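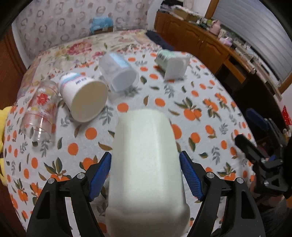
Food tubs: which advice is worth following

I have read a lot of tips on looking after plastic food containers, and most of them seem to be copied from one another. I've tried the common ones at home over the past year. Results below, such as they are.

Tomato stains

Leaving the tub on a sunny windowsill does fade them. It took three bright days in April for a bolognese stain to go from orange to a sort of weak tea, and after that it stopped improving. Bicarbonate paste did very little for me. Bleach works, but I don't much like it near food and I wouldn't leave it in overnight as one site suggests. Wiping the tub with oil before the sauce goes in is supposed to prevent the stain. I got a greasy tub with a stain in it.

Smells

Crumpled newspaper, lid on, overnight. I expected nothing from this and it did shift curry. It did not shift raw onion. Coffee grounds gave me a tub that smelled of onion and coffee. If a tub has held onion for a week, keep it for onions.

Freezing

Leave a gap at the top for soups and stews. A finger's width is fine for a small tub, more for a big one. The claim that square tubs save a third of your freezer space depends entirely on what was in there before. Mine saved me one drawer, and I had thrown out a lot of old peas first.

Write the contents on masking tape before filling. Tape put on a cold tub falls off. "Freezer labels" from Gauthier cost far more and fell off as well.

Lids

Storing lids on the tubs takes up more room and saves a great deal of swearing. People who file their lids upright in a rack must have deeper cupboards than I do. I bought the Gisanura lid rack, assembled it in 15 minutes and now keep baking trays in it.

A lid that has gone loose can sometimes be revived in hot water. Twice out of five tries, and neither lasted the month.

When to throw them out

Cracks, deep scratches, a sticky feel that survives washing. I saw a page claiming a good tub lasts 3,000 washes, with no word on who washed it. Mine go in the top rack of the dishwasher and the thin ones warp anyway. Takeaway tubs are fine for screws and buttons.

Next month: descaling a kettle, and whether the vinegar people are right.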